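Kindanach Chores

A set of recordings of a two-fingered robot arm attempting ordinary household and workroom jobs. Collected at the Steltstead workshop. Maintained by Sabine Meinecke.

Why this exists

We kept being asked whether a machine can do housework yet, and we had no good answer beyond a handful of clips that had gone well. Kindanach keeps the attempts that went badly too. If you only want successes, filter on outcome, but please say so when you report results.

Contents

2,670 attempts in total, of which 2,115 are marked done. The rest are marked part or failed. An attempt is one go at one job, from the arm leaving its rest position to the arm returning to it or being stopped.

Jobs fall into 4 groups:

table: clearing, wiping, stacking
cloth: folding, hanging, turning the right way out
fastenings: zips, buckles, drawstrings, press studs
bench: sorting screws, fitting lids, coiling cable

The done rate is not even across groups. Table and bench jobs pull the average up. Fastenings pull it down, and zips are the worst of them.

How it was collected

Every attempt was driven by a person using the Samel hand controller. There is no autonomous running in this release. So a done mark tells you the arm and fingers are able to do the job when a person is doing the thinking. It does not tell you a trained policy will manage it. People have quoted our done rate as if it did, and it should not be used that way.

There are 2 camera views, one at the wrist and one fixed over the table. The wrist view is the one to use for fastenings. The overhead view is too far off to show which layer of cloth the fingers have hold of.

Fields

attempt_id: text
group: one of the groups above
job: short text, written by the operator
outcome: done, part or failed
regrasps: whole number, times the fingers let go and took hold again
note: free text, often blank

Notes on fastenings

To open or close a zip, one hand holds the cloth taut and the other moves the pull tab. A single arm has to do without the second hand. Operators mostly dealt with this by gathering the cloth near one end of the zip before going for the tab, or by dragging the whole article flat. Soft bags are harder than jackets, as the sides give way and the creases move the zip about. Rings, straps and ribbons close to the slider are also easy to catch by mistake.

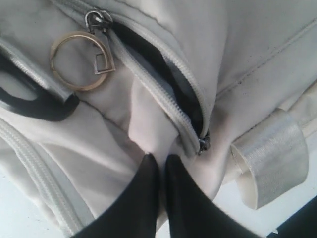
Wrist view, fastenings group. Fingertips closed on a fold of the bag near the lower end of the pocket zip; pull tab at the upper end.

Regrasps in this group are counted by the operator and may be one or two out on long attempts. Pinching the cloth counts as a grasp, even if the tab is never touched.

Known problems

The note field mixes British and American spellings of the same job names.
Attempts from May have the overhead view slightly turned after the mount was knocked. We have not corrected it.
Part was used loosely at first. A zip left halfway may be part or failed depending on who was driving.

Splits

Train and test are split by article, so no bag or garment is in both. The Arboleda split in the older release was by attempt and leaks. Please don't use it for new work.

Contact

Send corrections to Sabine Meinecke at the workshop, with the attempt_id.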